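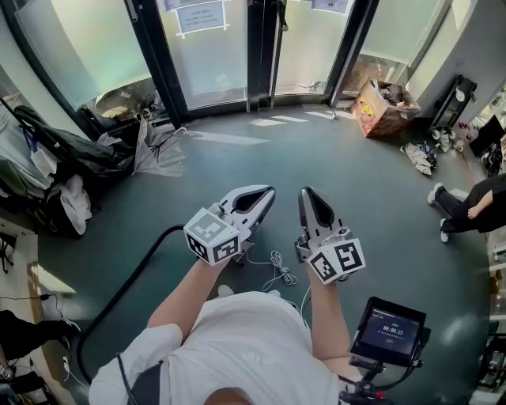
*Cables and a dark green floor.*

**Window cleaning and glazing care: what changed in September**

The contract for glass cleaning passed from Simell to Claraser in September. The main terms are set out here for tenants of the Hadgu building, as several have asked what is now covered.

Outside panes are cleaned every eight weeks, using purified water fed through a pole. No detergent is used, so the glass is left to dry without wiping. Water for the pole system must test below ten parts per million of dissolved solids; above that figure, spotting is likely. Inside panes are cleaned twice a year by hand, with a squeegee and a mild neutral cleaner.

There are 155 opening lights on the register. Each has its hinges, stays and drainage slots checked once a year. In the September check, three were found with blocked drainage slots and one with a perished gasket. All four have been put right. Gadisa Tekleab keeps the register and can tell you when a given window was last looked at.

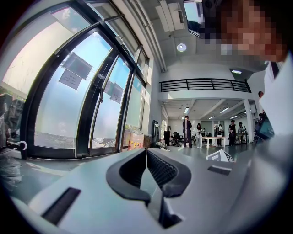

Metal frames need a different routine from the painted timber ones on the stair side. The coating should be washed down with the glass, as dirt left on it holds moisture and dulls the finish over time. Abrasive pads must not be used, nor any cleaner with a pH above eight. Where the frames are black, as on the tall windows here, chalky marks show early and are a fair sign that a wash is due. Frames in direct sun also move more – a black section can run well above air temperature on a bright day – and sealant joints on those should be checked first.

Tenants are asked to keep a gap of 200 mm between furniture and the glass on cleaning days. Please don't fix film or stickers to sealed units without asking, as uneven heating can crack the pane. Faults should be reported to Areti Tsakiris with the floor and the window number, which is stamped on the lower hinge.

The next outside clean starts on the Wasa Street side.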